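Planning and Budgeting for a Two-Arm Kitting Cell: Frequently Asked Questions

Covon Equipment Planning Desk
Last revised Monday, May 9, 2022

These answers cover the questions buyers send us before they request a quote. They apply to two-arm units with multi-fingered hands used for tray kitting from fixed shelving. For single-arm cells with suction tooling, see the separate Hinent page.

What does the base quote include?

Two arms, two hands, the head camera, the controller, one set of cables and the operator software for the first year. It does not include shelving, trays, carts, network work or floor preparation. Freight is quoted separately after we have the delivery address and the dock details.

Do we need two arms?

It depends on tray size. If the tray is small enough to sit stable on the shelf while parts are dropped into it, one arm will do the job and the second is a cost you can defer. If the tray has to be held or tilted during loading, budget for both from the start. Adding the second arm later means a new mount, a new calibration and a second site visit, all billed.

Which hand should we specify?

Ask for the multi-fingered hand if the part list mixes flat boxes, discs and thin tools. A parallel gripper is cheaper and easier to maintain, but it needs custom fingertips for each part family. Buyers with more than 2 part families usually find the fingertip sets use up the savings. Send the part list with the longest and thinnest items marked. Thin metal items lying flat are the hardest to pick up and should be named in the acceptance test.

How should the shelving be laid out?

Two tiers. Trays go on the upper tier in a single row, parts on the lower tier within reach of the front edge. Leave at least 300 mm of clear vertical space between tiers so the hand can enter with the fingers raised. Leave 100 mm between trays, measured at the closest point. Trays may stand at different angles if the software option for free tray pose is on the order. Without that option, fixed locators are required and should be in the fixture budget.
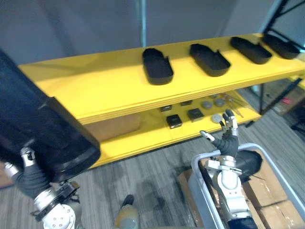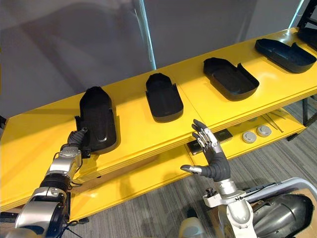
Kitting from two-tier shelving: black trays on the upper tier, small parts on the lower. The left hand holds a large black tray-like object in the first view and is on a tray in the second.

Does shelf color matter?

Yes, within limits. Dark trays on a light or bright surface give the camera good contrast. Dark parts on a dark surface do not. Glossy boards are acceptable, but reflections from overhead lights can cost a day of tuning. If you are buying new boards, matte costs about the same and we recommend it. Existing glossy boards do not have to be replaced before commissioning. Check the lower tier as well, where the upper board throws shadow over the back half. A low-cost light strip under the upper board is a common line item.

Can we use our own trays?

In most cases. Send two samples of each type. We check wall height, rim shape and stiffness. Trays with raised rims are preferred. Trays that flex when held by one wall will be rejected, or accepted with a reduced speed rating. Jitpraphai supplies molded trays that have passed our check, but you are free to buy elsewhere.

How much floor space should we reserve?

Plan for the shelf depth plus 1000 mm in front of it. This figure does not include the cart for incoming cartons. Carts should be parked where neither forearm passes over them at full reach. Mark the parking position on the floor plan you send with the purchase order. If cartons are stored under the lower tier, list this too, as it affects access to the shelf legs for leveling.

Is carpet acceptable?

For fixed-base units, yes, if the pile is low and the base plate is bolted through to the slab. For mobile bases, short-pile carpet is accepted after a site check. Position repeatability should be measured on the actual floor and written into the acceptance document. Carpet tile with loose edges has to be glued down or removed. That work is the buyer's.

What are the running costs?

Three items account for most of the spend: finger coverings, hand service and the software license.

Finger coverings wear and are treated as consumables. Order one spare set per hand with the first purchase. Hand service is a bench job, and the hand ships back to us. If the cell cannot stand idle, buy a spare hand or add the exchange plan. The software license renews yearly, and the price is held for the second year if renewal is ordered with the equipment.

Cables are covered under warranty except for damage from snagging. Bundles that hang below the arm should be inspected weekly and re-tied if they can reach the shelf edge.

Who pays for teaching new parts?

The first part list is taught during commissioning and is included. Later additions can be taught by your own staff after the operator course, or by us at the day rate. Budget for the course if parts change more than once a quarter. One seat is included in the base quote. Further seats are extra.

Should we lease or buy?

Leasing is offered through Carninach on terms that include hand service. It suits a pilot with an uncertain end date. Purchase is usually the lower cost if the cell will run beyond the lease term on the same product. Shelving, trays and carts cannot be leased through this program.

What should be in the acceptance test?

At minimum: every tray position, every part type, both hands, and your own lighting. State the number of cycles and how a dropped part is counted. Tests run only at our shop with our shelving should not be accepted as final. The last payment is tied to the test at your site.

When do we need to order?

Orders with a complete part list and floor plan are scheduled in the order received. The next open commissioning dates are in June. An order without tray samples holds no date. Changes to the shelf height after the mount drawing is signed are charged as a new drawing.

Can we get a budget figure without a part list?

Yes. Send the number of tray positions and the size of the largest tray. The reply will be a range, valid for planning only, and cannot be used as a purchase price.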